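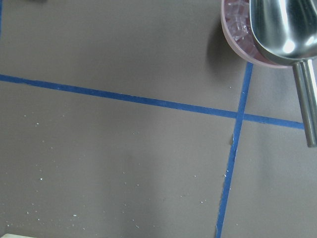 Building walk-through before the interfaith supper and the remembrance service, Claddale Fellowship Hall. Done 25 May 2019 by Nouhaila Abou Zeid, comments mine unless it says CR (Carola Ruppert). Went in the side door, out the front. Serving table first. Blue tape crossing on the tabletop marks off the sections, keep the bowls and scoops inside their own section and leave the tape down till after cleanup. Last year the meat serving spoon ended up in the lentils and we had people who could not eat either one. That is a faith matter and an allergy matter both, so please treat it that way.

1. Side entrance and ramp – OK
Handrail solid. Mat curls at one corner, taped it, needs a new mat. Door closer is slow but it closes.

2. Main hall exits – NEEDS WORK
Front doors fine. East door blocked again by the stacked hymnals and the Nativity crates from December. Moved what I could lift. The rest has to go before anybody sits down in there. Exit sign over east door is dim, ordered bulb.

3. Seating – OK with change
Posted limit is 1258 for the whole building, we will be nowhere near it but the hall still gets tight. Center aisle has to stay wide enough for two wheelchairs to pass. CR: take out the back row, people stand there anyway.

4. Candles – NEEDS WORK
Real candles for the reading of the names. Glass sleeves on all of them, no exceptions, even the big one. 27 sleeves in the box, two cracked, threw those out. Bucket of sand by the lectern. Children carry the battery ones. I know some families feel strongly about a real flame and I talked to three of them, they are okay with this if the big candle is lit by hand. 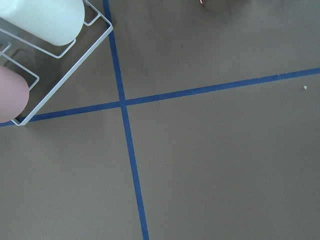 Also the altar cloth hangs too close to the lower shelf. Pin it back or use the short one. CR: short one is at the cleaners, pin it.

5. Extinguishers – OK
Kitchen and hall both in the green, tags current. The one by the nursery is behind a coat rack. Moved rack.

6. Kitchen – OK mostly
Food coming from Nông and from Marketti, both drop off at 11 in the morning. Hot food goes strait into the warmer, not on the counter. Labels on every tray – pork, beef, nuts, dairy, none of the above. If a tray comes with no label it does not go out. Halal and kosher trays stay covered till the blessing is finished and they get their own spoons. Floor drain smells, ran water in it.

7. Sound and cords – NEEDS WORK
Cord from the speaker runs right across the walkway to the choir. Cover it. Feritz mixer hums when the coffee urn is on so put the urn on the other wall. Speakers get 2 chances to hear themselves before people arrive, then we leave the volume alone.

8. Prayer room – OK
Shoes on the rack, not in the doorway. Clean rugs down. Heater off and unpluged. Quiet sign up both sides of the door.

9. Nursery – OK
Gate latches. Outlet covers all in. Two adults in there at all times, this is not new.

10. Serving line
Line moves one direction, starting from the wall end. Older folks and anybody breaking a fast go first. Gloves on before touching anything, changed if you switch sections. 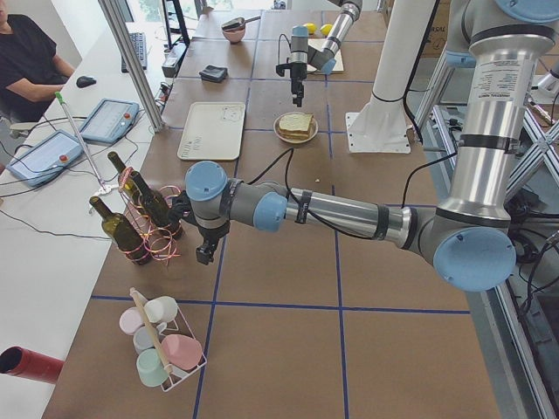

11. Parking and street
Cones out at the front for drop off. Lot light nearest the road still out, called it in twice. Walk people to there cars after the service if it runs late.

Still open: east door, cord cover, mat, altar cloth, exit sign bulb. CR has the east door. I will recheck the candles myself before the doors open.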